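Demonstration Operators, Hand-Held Gripper (Part-Time, Paid)
Posted by Vastby Field Data, Mon 20 July

Vastby is recruiting operators to record household handling tasks with a hand-held parallel-jaw gripper. Recordings are used to train the Lilura arm controller. Most of the current work is bedding: blankets, sheets, pillowcases and throws. A smaller share is teleoperation of a fixed arm at our Mercado workshop.

The bedding set now holds 2,372 accepted episodes. The target for this round is a further 1,299, split between folding, unfolding, and picking one item out of a mixed pile. Sessions run through January.

The work

Operators hold the tool in one hand and carry out the task with the fingers only. The free hand stays off the fabric unless the task card says otherwise. Each episode starts with the jaws closed and the tool still. Mixed piles are preferred to single items. Fleece over a printed sheet, with one blanket overlapping the next, is a typical layout, and edge trim such as cord should be left exposed where possible.

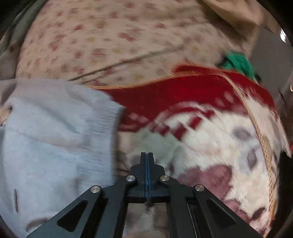
Requirements

- Age 18 or over and eligible to work in the United States.
- Able to stand and bend for up to three hours with short breaks.
- Steady grip in either hand. Left-handed operators are welcome.
- Able to follow a written task card and log failed attempts as failed.
- Access to a bed or large table at home for remote sessions.

No robotics background is needed. Experience with laundry, hotel housekeeping or garment work is useful. Applicants for teleoperation must also pass a short control test on site.

Training and pay

Training is one paid half-day at Mercado. It covers grip, approach speed, calibration and upload. Operators then record a trial batch, which is reviewed before regular sessions are assigned. Pay is hourly. Rejected episodes do not reduce pay, but repeated calibration errors will mean a second training session.

Equipment is loaned and must be returned at the end of the round. Faces, mail and screens should be kept out of view during home recording. Operators may ask for any episode to be deleted within the review period.

To apply

Use the Zilero applicant form and quote reference 444. State your weekly availability, preferred hand, and whether you want home sessions, teleoperation or both.

Related listings
Teleoperation Shift Lead, Mercado
Episode Reviewer, Fabric Tasks
Gripper Assembly Technician
Call for Households: Kitchen Tasks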